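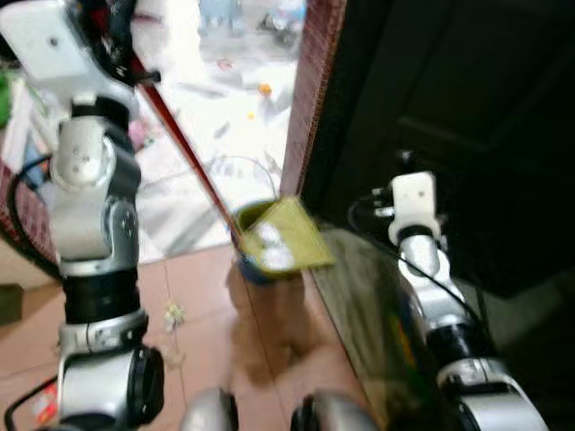
Best way to stop a storage room from smelling musty?

Posted in Home & Garage by trutik_fan
June – 14 replies, 1,928 views

trutik_fan
We rent a ground floor unit in Nundulholm and the storage room smells like old cardboard every summer. Hygrometer says 60 percent most mornings. I've tried baking soda and an open door. Is a dehumidifier worth it or should I look at the walls first?

mopbucket
Walls first. Tape a square of plastic to the concrete and leave it for 2 days. Moisture behind the plastic means it's coming through, and a dehumidifier will just run forever.

Ibarra_side
Disagree. 60 isn't that high for June. Get the cardboard out and use lidded bins. I did that and the smell was gone in 4 weeks with no machine at all.

mopbucket
Bins trap damp too if you pack things away before they dry. I've thrown out a whole tent that way.

Ibarra_side
So dry the tent first.

kettle88
I run a small Lilteck dehumidifier on a timer, nights only. It's loud but the room smells fine. Empty the tank or it shuts itself off. Also pull everything away from the corners – air has to get behind it.

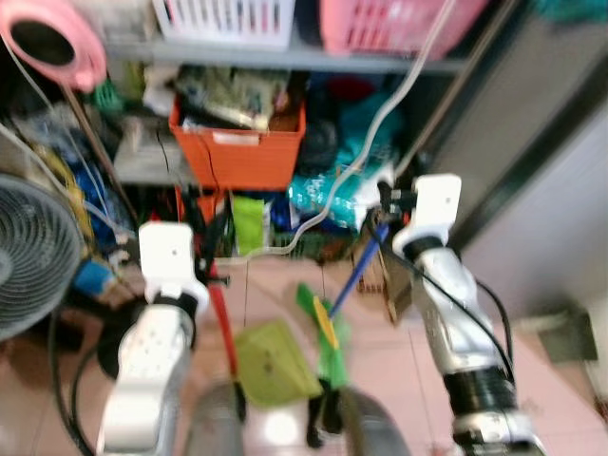 Storage corner, cluttered.

trutik_fan
Corner is next on the list. Plastic is taped up as of 7 pm, low on the outside wall.

mopbucket
Good. Do a second square higher up so you can compare.

Ibarra_side
Still say it's the cardboard.

trutik_fan
Cardboard goes out either way. Will post what the plastic shows.

3 likes – Share – Reply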